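**Hallway storage project: write-up**
21/03/2020

So this is my report on the hallway storage project, which started back in October when I decided our shared student house in Kokville couldn't go on with a shoe mountain by the front door. The brief said to pick a small domestic space, study how it gets used and then change one thing about it. I picked the hall (mostly because I fell over it every morning!).

## What I did first

I kept a tally for 10 days. Every time something got dumped in the hall instead of put away, I wrote it down on a pad by the meter cupboard. The total came to 61 items, and I was expecting shoes to win by miles, but it was scarves, gloves, post and those folded-up shopping bags that multiply when you're not looking. Shoes only came second.

I also measured the gap beside the stairs. It's 755 mm long and 312 mm deep, so most shop-bought units were out before I'd even started looking.

## Choosing a container

I tried a cardboard box to begin with, just to see whether people would use anything at all. They did, for over a week, and then the bottom went. Next came a fabric cube from Lalteo, a nice light grey, but it sagged as soon as you took anything out of it and looked sad by teatime.

After that I went for baskets. My worry was that a basket would be all holes and everything small would drop through or get snagged, so I spent ages in the shop poking at the sides of them (I got a look or two). 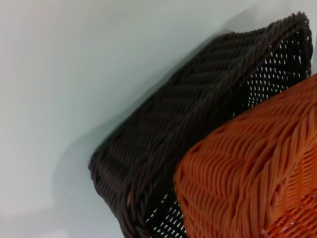

I liked a dark one best against pale walls, and a close weave hides the mess inside, though lots of small gaps near the top are handy for letting damp gloves air a bit. The thick rim mattered more than I'd thought too. You grab it without looking when you're late, and a thin edge digs into your fingers.

## Did it work?

Mostly, yes. Post still ends up on the stairs and I don't think any basket will fix that. Scarves and gloves went in almost straight away, and the bags followed once I'd thrown half of them out.

## If I did it again

- do the tally in two different seasons, as winter makes everything look worse
- measure the gap at floor level and again higher up, our wall leans
- ask the rest of the house before buying, not after
- try a lid, maybe, for the dust

I'd like to do the landing cupboard next, if I can get the door open.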